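Pre-Purchase Inspection Checklist: Woretti Street Simulation Package for Sidewalk Delivery Robots
Supplier: Grileo
Reviewed for: Kiani, Plemport office
Inspector: Parisa Yazdani
Second check: Manouchehr Rostami
Date: 19 June 2022

Ratings used: Pass / Pass with comment / Fail / Not checked

Section 1. Installation and license

1.1 Installer completes without manual steps - Pass
1.2 License covers both review machines - Pass with comment. The second seat had to be activated by email.
1.3 Scene build number matches the delivery note - Pass. Build 637 on both.
1.4 Release notes supplied - Fail. The notes in the package are for build 640, which we have not received.

Section 2. City block scene

2.1 Ground surfaces told apart by material - Pass. Speckled concrete, asphalt and stone paving each have their own texture.
2.2 Joints and seams shown in the walking surface - Pass
2.3 Curbs present between road and pavement - Pass with comment. Low beside the bus shelter. We need the height in writing before wheel tests.
2.4 Fixed obstacles near the path - Pass. Shelter bench, hydrant, bollards and poles are all modeled.
2.5 Strong light and shade in one view - Pass. Useful for our camera settings.
2.6 Signs and lettering readable - Pass with comment. Small signs could not be read in either view below. Ask Grileo if a sharper texture set is sold separately.
2.7 Crosswalk markings - Pass. Paint has a grainy, slightly worn look, and we would like to keep that.
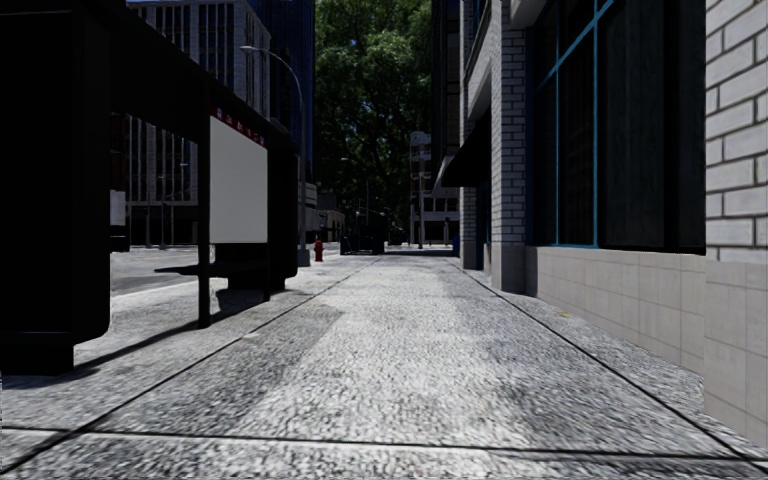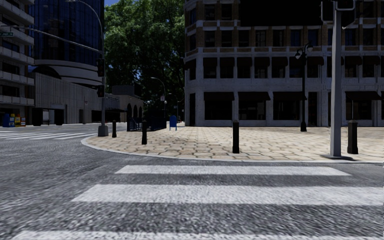 Woretti city block scene: sidewalk by the bus shelter (first), crosswalk and corner with bollards (second).

2.8 Pedestrians and moving traffic - Not checked. Sold as an add-on and outside this trial.
2.9 Signal lights change on command - Not checked. The control script was missing from the package. Requested from the supplier.

Section 3. Safety behavior

3.1 Stop command halts the simulated robot - Pass
3.2 Contact with a bollard is logged - Pass with comment. The log gives a time but no contact speed.
3.3 Robot holds at the curb without a crossing order - Pass
3.4 Run ends cleanly if the link drops - Fail. The robot kept its last speed until the session was closed by hand. M.R. repeated this with the same result.
3.5 Long run without a crash - Pass. Over 2000 seconds.

Section 4. Before signing

Item 3.4 must be fixed and retested. Items 1.4 and 2.9 can be closed by email. Hold the purchase order until Manouchehr has initialed the retest sheet.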